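# Long johns, wool socks and the Tanholm winter swim

I meet Yurii Karpenko at his kitchen table in Tanholm, and before I've got my coat off he wants to know if I own proper long underwear. I do not. He looks at me the way my dentist does.

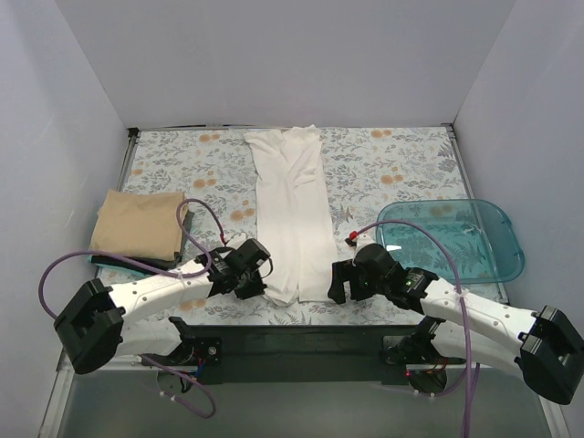 "You'll get some," he says, and goes to put the kettle on.

Yurii has been swimming in the lake all winter for years, and he's gone in 113 times since he started keeping a notebook. He's not a big talker about the cold itself. What he likes to talk about is afterward – the getting dressed part, which he thinks beginners mess up every single time.

"They bring skinny jeans!" he says. "Your fingers are like sausages and you want to do a button? Good luck."

His own order never changes: hat first, while he's still dripping, then top half, then bottom half, then socks. Everything is stacked on the dock upside down so the first thing he needs is on top. I ask if he's ever gotten it wrong and he laughs so hard he has to put down his tea. There was a morning in December when he put the stack in backward and stood there in boots and nothing else while the Moroz ferry went by.

"Full boat," he says. "I waved."

His swimming partner, Stepan Semeniuk, shows up halfway through our chat with a bag of rolls and strong opinions. Stepan is a wool man. Yurii will wear cotton if it's loose and he's driving straight home, and they've clearly had this fight before (I just ate a roll and let it run).

"Cotton is for July," Stepan says.

"I have a heater in the car," says Yurii.

"Your heater is broken."

"It's resting."

I wanted to know how long they stay in. Stepan does 300 slow strokes, out past the buoy and back. Yurii doesn't count, he just sings one song in his head and gets out when it ends. He won't tell me which song. Stepan says it's from a margarine commercial.

They've offered to take me along next month, just to the knees. I've already bought the long johns.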